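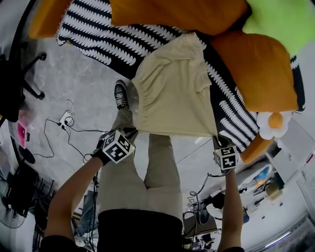

laundry o'clock, thread below

2019-01-24

OK so I finally read the whole Guston statement about the Dusetti story and I have thoughts. Bit of a long one, mute me if you don't care about phone companies arguing with newspapers.

1/ Quick recap if you've been at the beach all January (lucky you). The Dusetti ran a piece saying Guston's weather app kept sending location data after people switched the setting off. Guston says it's wrong and wants a correction.

2/ The statement is 309 words long. The bit that deals with the central claim is one sentence. The rest is how much they value our privacy, which, yep, cheers.

3/ And that one sentence says the app "does not share precise location with advertisers". Righto. But the story never said advertisers! It said the data went to Poirier, the analytics mob. Those are different things and I reckon the lawyers know it.

4/ To be fair to Guston, the Dusetti hasn't covered itself in glory either. They say they tested 17 handsets but won't say which models or what software was on them. If you're going to accuse a company of something this big, publish the method. Stick it in a PDF, I'll read it, I've got no life.

5/ A few of you have asked if I think the story should be pulled. No. Correct it if it's wrong, add to it if it's thin. Pulling it just means we all argue over screenshots for the next 30 years.

6/ Poirier has said nothing, by the way. I emailed their press address 3 times and got the same auto-reply each go, thanking me for my interest in their careers page.

7/ What I'd love is for someone independent to have a look. The Dalena lab did a really solid job on the smart TV business last year - dull report, lovely tables, everyone shut up afterwards. Give them a stack of phones and a fortnight.

8/ For the person who asked in my DMs: yes I still have a Guston phone, yes I've deleted the weather app, and no I'm not telling you to do the same. I look out the window now. Works OK, bit light on detail for the weekend.

9/ If you want to check your own, go Settings, Privacy, Location, then scroll right to the bottom where it says System Services. There's a second weather toggle in there. Mine was on. I have no memory of turning it on, for whatever that's worth.

10/ Will add to this if either of them puts out anything new. Replies are open, be nice, and please stop sending me the blog with the flashing header, my eyes can't take it.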